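Dritbridge Fittings Working Group
Minutes of the March meeting, small meeting room, 10.30

1. Minutes of the last meeting
Agreed, with one change. Item 4 should read "tray liners", not "tray lids".

2. Matters arising
The shelf labels from Gevier have been delivered and are in the stores cupboard. The invoice is still to be matched to the order.

3. Small trays, copper finish
The group went over the choice of small tray for the front counter. The copper-coloured type is preferred to the grey on the grounds that it shows up better against the grey marble-patterned tops. The low raised edges were accepted for cards, keys and pens. They were not accepted for loose coins, which will stay in the deeper bowls.

Dallell has quoted for 300 trays in one delivery. McKinnon has quoted for the same number in 3 deliveries at a slightly higher unit price. Storage at Dritbridge is limited to 8 cartons at any time, so a single delivery would need space at the annexe.

Agreed: ask Dallell for a split delivery at the quoted price. If refused, place the order with McKinnon.

4. Cleaning
Fingermarks on the shiny finish were raised. A dry cloth is to be used daily. Abrasive pads are to be removed from the counter cleaning kit.

5. Returns
39 of the old trays have come back from the branches. Chipped ones are to be scrapped and the rest kept as spares. The list of branches yet to return is held with the stores sheet.

6. Any other business
None. The meeting closed at 11.40.

Attachment to item 3:
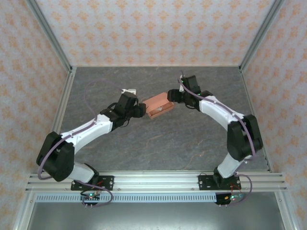 Comment received from McKinnon after circulation: the unit price in item 3 includes carriage to the annexe as well as to Dritbridge, and we would ask for the minute to say so before the order is decided.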